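Re: [gripper-users] jaws creeping open under load

On the list, Signe Lie wrote:

> We had a Nallby hand gripper let go of a part in December and never
> found out why. Fingers closed fine, squeeze felt normal, then the part
> just slid out and hit the bench. Has anyone else seen this? And is it
> the pads or the pivots? I'd like to know before I order 12 new pads.

Hi Signe, hi all,

Oh boy, yes. We had the same thing at Plolcombe last month, and I've been meaning to write it up ever since, so your message gave me the kick I needed.

Ours went like this. I was closing on a 500 gram test weight (the ugly steel one that Gisela Dreßler painted orange) and everything felt normal at the trigger. I lifted, got it a little way up, and after maybe two seconds down it went. No slip I could feel, no click, nothing. It missed my foot, but not by a lot! I had sneakers on, which was dumb, and I've since been told so more than once.

My first guess was the pads too. I wiped them down with alcohol, tried again, same result. Swapped them for a fresh set, same result, and that's an hour I won't get back. Then I held the jaws closed on a block and pushed sideways on one finger with my thumb, and the tip moved. A lot! One of the pivot bushings had worked loose in the plastic, so under load the arm could lean out just enough to open the grip, and then it leaned right back once the weight was gone. That's why it looked so innocent every time I checked it empty.

So, Signe, please do the thumb push before you spend money on pads. Do it on both fingers, with something in the jaws, and keep the something low over the table. I reject anything where the tip moves over 2 mm, which is my own number and not from any manual. I pressed in a new bushing with a dab of retaining compound, left it overnight, and did 15 lifts with the orange weight the next day. It held on all of them, but I'm not calling it cured yet.

Jaws open over the bench, so you know which parts I mean:

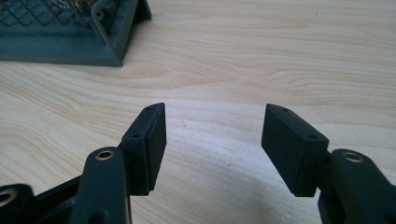
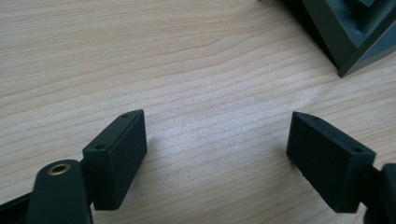
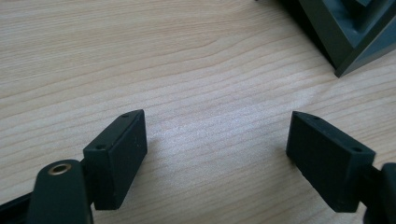
The gold-colored ring in the left arm is the kind of spot to look at.

Wenche Nyberg wrote back to me off list and said I could pass it on: she had two arms do this at Berge, and in her case the hole in the plastic had gone oval, so a new bushing only lasted a week and she ended up replacing the arms. She'd also like everyone to stop lifting steel over their feet.

Cheers,
Orysia Moroz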